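Fluvley arm and hand – pre-run safety checklist, with comments
Shared workshop, 20 Jun 2020

1. Emergency stop within reach of whoever is driving: OK
Works from both ends of the cable now. Love the new button!

2. Sleeve and finger joints: OK
Fabric sleeve has no tears that could snag. Finger joints move freely and the dark tips are all on tight. So happy with how this hand came out.

3. Floor area under the hand: NEEDS WORK
Pick up small parts and balls before the arm is powered. Chairs go back behind the tape.
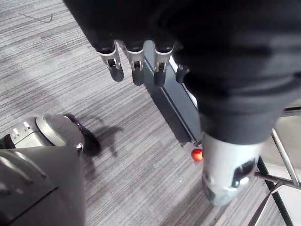
Hand over the carpet, red ball by the metal bar.

4. Loose cable: NEEDS WORK
Two ties missing on the Uzor harness. I have more than 40 in the drawer, so no excuse, I'll do it before the next run.

5. Speed limit set in software: OK
Slow mode only, 3 tries per item. The Trongate controller remembers the setting after a restart, which made my day.

6. Grip force: OK, watch it
Light packaging first, nothing made of glass. Turn the force down a notch for cups – the Brastetti pads hold much better than the old ones and don't need the extra squeeze.

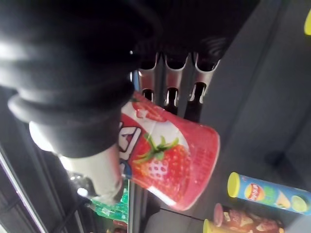
Same setting for snack tubes, but come in slower when they are lying on their side. They love to roll.

7. Shelf edges and dividers: OK
Keep hands away from the metal while the arm is moving. File down any burrs.

8. Second person in the room: OK
Two of us for every powered run, same rule we've had from February on.

Result: fine to run once 3 and 4 are fixed. Can't wait!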